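Chapter 3
Stone Floors in Wet Rooms

3.1 Scope of this chapter

Chapter 2 dealt with ceramic and porcelain tile, which are made to a fixed size and a known rate of water uptake. Natural stone is cut from the ground and varies from one block to the next. The floor layer must therefore test and sort the material before any of it is set. This chapter covers the choice, bedding, sealing and upkeep of stone floors in bathrooms, washrooms and laundry rooms. Outdoor paving is treated in a later chapter, and stone wall linings are mentioned only where they meet the floor.

After working through the chapter, the reader should be able to tell the main groups of floor stone apart, explain why a polished surface is slippery when wet, set out a floor around fixed plumbing, and write a simple care sheet for the owner of the building.

3.2 Groups of stone

Floor stone is sorted in the trade by how it behaves, and the trade names do not always match the names used by geologists. A dealer may sell any limestone that takes a polish as marble. In the strict sense, marble is limestone that has been changed by heat and pressure until its grains have locked together. Both are made mostly of calcite, and both are attacked by acid. Granite is harder and resists most household acids. Slate splits along flat planes and may shed thin flakes if the planes are weak. Travertine is full of small holes, which are filled at the factory or on site.

Veins in marble are former cracks or layers of impurity that have been filled with other minerals. Pale veins in a brown or gray stone are commonly calcite. A vein may be as strong as the stone around it, or it may be a line along which the piece will break. Tapping the piece with a knuckle gives a first check: a sound piece rings, and a flawed one gives a dull note. Heavily veined stone is often sold with a mesh backing bonded to the underside. The backing must be compatible with the adhesive, and the supplier should confirm this in writing.

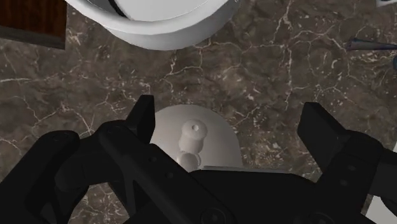 Color is a poor guide to strength, but it does affect maintenance. Dark stone shows soap film and hard water marks sooner than light stone. Light stone shows rust stains and any moisture that rises through the bed. Mottled stone hides both for longer, and so it is often specified for washrooms that are cleaned only once a day.

3.3 Surface finish and slip

A polished finish has been ground with finer and finer grit until it reflects light. A honed finish is stopped earlier and stays matte. A brushed finish is worked with stiff wire so that the softer parts are worn back. Water on a polished floor forms a thin film between the sole and the stone, and grip falls sharply. A honed or brushed surface leaves small high points that break through the film.

Slip resistance must be measured wet, on the stone as it will be left, with the sealer applied. A result obtained on a dry sample has no value for a wet room. In the Dreketti bathhouse study, which is used throughout this chapter, the floor passed when tested at the yard and failed after sealing. The surveyor, Bezawit Degefa, traced the fault to a film-forming sealer that had been laid over a honed finish. The coating was stripped and replaced with a penetrating type, and the floor was tested again in September.

3.4 Setting out around fixtures

Setting out begins at the fixed points: the door, the floor drain and the toilet flange. Full pieces are placed where the eye falls on entering the room, and cut pieces are moved to the walls or under fixtures. Holes for waste pipes are cut with a wet core bit. No hole should be cut nearer than 2 inches to the edge of a piece, as the remaining strip is likely to snap.

A toilet base should stand on stone that is fully bedded. Voids under the base allow the stone to bend when weight is applied, and the crack usually follows a vein. Danylo Vakulenko's method, described in section 3.7, uses a back-buttered piece and a notched bed to reach 100 percent coverage in this area.

3.5 Terms used in this chapter

Bed: the layer of mortar or adhesive under the stone.
Etching: dull marks left where acid has dissolved the surface.
Flange: the fitting that joins the toilet to the waste pipe.
Lippage: a difference in height between the edges of neighboring pieces.
Penetrating sealer: a liquid that lines the pores of the stone and leaves no film on top.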